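Section 4. Setting up tubeless with the Cakora rim kit

Read section 3 first if you havent done the rim inspection. If the rim is dented or the spoke holes have sharp edges, stop, fix that, come back.

This section covers: taping, valve, mounting, seating the bead, first pressure check. Sealant top-ups are in section 5. Inserts in section 6 (draft, Nele Fuchs still has it).

**What's in the kit**

- Roll of rim tape
- 2 valves with removable cores, rubber bases, lock nuts
- Core tool
- Measuring cup, small
- Spare O-rings in the little bag. Don't throw out the little bag.

Not in the kit: sealant, tires, pump, rag, rubbing alcohol, soapy water, tire levers. Plastic levers only. Metal ones cut tape.

**4.1 Before you start**

1. Wheel off the bike. Disc rotor stays on, but cover it with a clean bag. Sealant or soap on a rotor means noise and bad braking.
2. Old tube and rim strip out. All of it, including the glue line some strips leave behind.
3. Wipe the rim bed with alcohol. Clean rag, not the chain rag.
4. Let it dry completely. Tape will not hold on a damp rim.
5. Run a fingertip slowly around the rim bed. Feel for burrs. Sand lightly if you find one, wipe again.

CAUTION: Hookless rims. Check the tire maker's list before mounting anything. Not every tubeless tire is approved for hookless, and a tire that isn't can blow off the rim. If you can't find your tire on the list, don't use it. No exceptions for low pressure.

**4.2 Taping**

Tape should be slightly wider than the inside of the rim, so it reaches both bead shelves. Too narrow and air finds the spoke holes. Too wide and it climbs the sidewalls and the bead won't seat.

1. Start opposite the valve hole.
2. Stick down the first few inches, press hard with a thumb.
3. Pull the tape tight as you go. Tighter than feels right. It should stretch a little and sink into the center channel.
4. Go all the way around. Overlap the start by a hand's width and cut.
5. Mountain rims and anything ridden loaded: second layer. Road rims: one is usually enough, see the chart on the inside cover.
6. Rub the whole thing down with a rag over your thumb. Work from the center out. Chase bubbles to the edge.

Bubbles right over a spoke hole are the ones to worry about. If you can't press one flat, pull the tape and start again with fresh. Do not reuse tape.

NOTE: Some people mount a tire with a tube overnight to press the tape down. Works well on older rims with a deep channel. Optional.

**4.3 Valve**

1. Find the valve hole by feel. Poke through the tape with a small pick or an awl. Do not cut an X with a knife, the corners tear outward under pressure.
2. Hole should be smaller than the valve stem. The stem stretches it.
3. Push the valve through from the tire side. Rubber base seated square in the channel.
4. O-ring on, then lock nut. Finger tight. If you need pliers to stop it leaking, something else is wrong.
5. Square rubber base goes with the flat-bottom rims, cone base with the V shaped ones. The Wunderlich touring rim takes the cone even though it looks flat. Known issue, comes up every month.

**4.4 Mounting the tire**

1. Check rotation arrow. Check it again.
2. First bead on by hand, whole way round.
3. Second bead: start opposite the valve and finish at the valve. The bead needs to drop into the center channel, and at the valve it can't, so leave that part for last.
4. Push the first few inches of bead into the channel, squeeze the tire with both hands, work around toward the valve.
5. Last bit is tight. Use palms. If you must use a lever, use one, short bites, keep the tip off the tape.

If the last section won't go on, go back to the start and push the bead into the channel again. It creeps out. This fixes most of them. 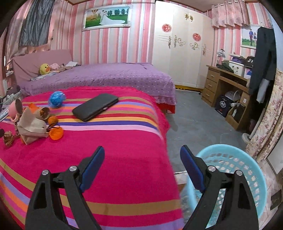 Kofi Osei writes that step 3 had him stuck for an hour, because on his Dirville rims the channel is so shallow the bead kept popping back up on the far side. He ended up holding it down with two toe straps around the rim and tire and says the manual should mention it. Fair. Toe straps or soft webbing are fine, just don't use zip ties, they nick the sidewall when you cut them off.

**4.5 Seating the bead, dry**

Do this before sealant goes in. A dry test shows you a bad tape job without the mess.

1. Valve core out with the core tool. Put the core in the measuring cup so it doesn't roll off somewhere.
2. Brush soapy water along both beads. Dish soap is OK. Don't soak it.
3. Floor pump on the bare valve, fast full strokes. Or a charge pump, or a compressor with the regulator turned down.
4. Listen for the pops. Bead snapping onto the shelf. There can be several.
5. Stop at the max pressure printed on the tire OR the rim, whichever is lower. Never go over to get one more pop.
6. Look for the molded line just above the rim edge. Same distance from the rim all the way around, both sides.

CAUTION: Eye protection during seating. Keep fingers out of the spokes and your face away from the sidewall. A tire coming off the rim is loud and throws soap at best.

Low spot in the line? Let air out, more soap on that spot, pull the tire outward by hand, inflate again. Still low after 3 tries, take the tire off and look at the tape edge there. Usually it has climbed the wall.

**4.6 Adding sealant**

Shake the bottle. Hard, a full minute. The bits that plug holes sit on the bottom and if you pour without shaking you're putting in thin liquid that does nothing.

1. Let the air out slowly. Beads should stay seated, don't push on the sidewalls.
2. Turn the wheel so the valve is at four o'clock or eight o'clock. Not straight down, sealant will sit on the valve.
3. Measure the dose for your tire size from the sealant bottle. The bottle wins over any number you read online.
4. Inject through the valve with the core out. Syringe or the bottle nozzle. Go slow.
5. Wipe valve threads. Core back in, snug.
6. Inflate to the pressure you normally ride, plus a little.

If the beads unseat when you let the air out, you can pour sealant straight into the tire before closing the last section, then seat again. Messier. Put newspaper down.

NOTE: Skuketti sealant and latex based sealants do not mix. They go to rubber crumbs. If you're switching, clean out the old stuff completly, tire and rim both.

CAUTION: No CO2 cartridges for the first inflation. The cold gas can make some sealants clump. Roadside is another matter, do what you need to get home and top up after.

**4.7 Spreading it**

1. Hold the wheel level, like a tray, and slosh it side to side. Turn a bit, repeat, go all the way around.
2. Flip it. Same again.
3. Spin it upright for a minute.
4. Lay it flat on a bucket, then flip it over later and leave it the same time on the other side.
5. Ride it. A short easy ride does more than all the shaking.

Small wet dots on the sidewall in the first day are normal on light casings. Wipe off. Steady bubbling isn't normal, go to 4.8.

**4.8 Leak check**

Soapy water on everything, then look.

- **Bubbles at the valve base:** lock nut a bit tighter by hand. Still there, the hole in the tape is too big. Retape.
- **Bubbles at the valve tip:** core loose, or dried sealant in it. Swap the core.
- **Bubbles at a spoke nipple:** tape. Always tape. The leak in the tape may be nowhere near that nipple, air travels inside the rim. Retape the whole wheel.
- **Bubbles along the bead:** lay the wheel leak side down, give it time. Usually seals.
- **Bubbles at the rim seam:** same as above, but if the seam leaks through two rounds of sealant contact us with photos of the seam.
- **Flat in the morning, no bubbles anywhere:** inflate, check again the next morning. First night loss is common.

Sze-wing Yu on the support desk asks that you write down the pressure at night and again in the morning before you email. "It went soft" takes her a whole extra round of messages.

**4.9 First ride**

- Check pressure before leaving. Tubeless loses a bit faster than a tube, get used to checking before every ride for the first couple weeks.
- Carry a spare tube anyway. And the core tool. And a plug kit if you have one.
- Make sure you can undo the valve lock nut by hand, at the roadside, wearing gloves. If you can't, it's too tight.
- No hard cornering until you've rechecked the bead line after the first few miles.

Weight limit for wheels built on this kit's rims is 188 lb rider only, on the light road version. The touring and trail versions are higher, see label by the valve hole. Label missing, don't guess, ask.

**4.10 Taking it apart**

1. Core out, all air out.
2. Valve at the top so sealant pools at the bottom.
3. Push the bead into the channel with your thumbs, both sides. It can be stuck hard. Stand the wheel on its side and press with your heel, tire only, never the rim.
4. Lever out one section, pour leftover sealant into a jar or soak it up with rags. Not down the sink.
5. Wipe the rim with water. Inspect tape. If the edges are lifting, replace it while you're in there.

Dried sealant peels off the inside of a tire in sheets if you leave it overnight. Wet sealant just smears.

Corrections to this section go to Bernd Bauerfeind. Section 5 starts with top-up intervals.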